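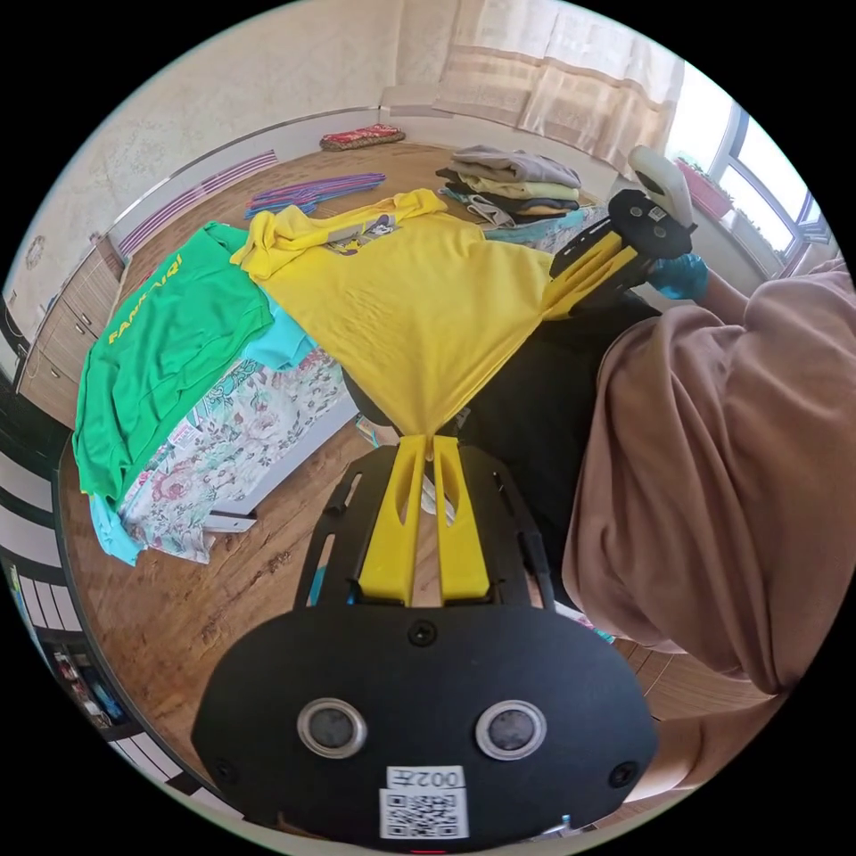
Mend the Shirt or Wear the Hole

26 Jun 2020

I have a gray T-shirt with a hole under the left arm. I have owned it for 11 years, and for the last 4 of those I have been told to get rid of it. I still wear it to the store.

Clothes have become too cheap to take care of. I know how that sounds. When I was raising two kids on one paycheck, cheap clothes were a help and I bought plenty of them. I don't want to go back to paying a day's wages for a pair of school pants. But a shirt that costs less than a sandwich gets treated like a sandwich.

The Sodeo store in Judetton closed in April. In the last week they had T-shirts at $2 each, and people were leaving with carts full. I bought six. By June three of them had twisted at the side seams so that the seam ran across my stomach. The other three are thin enough to read a newspaper through. I didn't save any money on them.

Compare that with the shop on MacDonald Street that does alterations. The woman there charges $4 to close a seam and a little more for a zipper. She told me most of her work now is wedding dresses and work uniforms. Regular clothes hardly come in. A customer looks at the price of the repair, looks at the price of a new shirt, and walks out.

I think schools should teach sewing again, to everyone, for one term. I mean buttons, hems and a straight seam. It takes a few afternoons to learn and you keep it for life. Our district dropped the class years ago and sold the machines. I called the office to ask what it would cost to bring it back, and the answer was over $3,000 for used machines and thread. The new scoreboard cost more than that.

The donation bin doesn't settle the matter either. The Cadus thrift store puts a sign on its door every spring asking people to stop bringing stained and torn shirts. They have to pay to haul them away. Dropping a bag there feels good, but a ripped shirt is still a ripped shirt when somebody else has it.

My own rule is simple. Before I buy a shirt I pull gently on the side seam and look for gaps in the stitching. If I see daylight, I put it back. I own fewer shirts than I did, and the drawer closes now. The gray one is going to MacDonald Street next week, if I can find where I put the claim tickets from the last time.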